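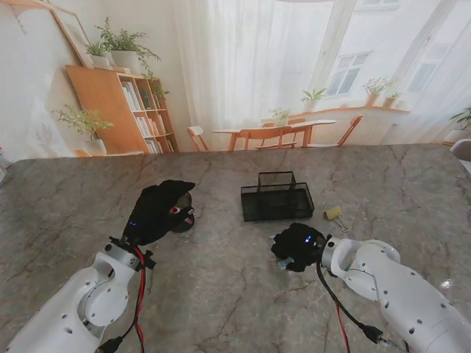 **Figure 1.** Black wire-mesh desk organiser on the marble-patterned tabletop.

### 3.2 The organiser and where things land in it

I'll admit I got fond of this one! The organiser in Figure 1 has a low tray at the front and a taller mesh compartment behind — a shape I've seen on half the desks in Bronirbridge — and it was the one people in our survey kept bringing up. Of the 702 office workers who wrote back to us, 300 said they drop small things in whichever bit is nearest and sort them out later (or never, in my case). Another 84 kept the front for clips and keys and the back for post.

Sointu Mustonen and I had expected the tall part to fill first. It didn't, at least in the diaries from March, where most of the 2,679 entries were about the tray. I think that's down to reach, though Sointu prefers the idea that a low edge simply looks easier to tidy. We come back to this in Section 4.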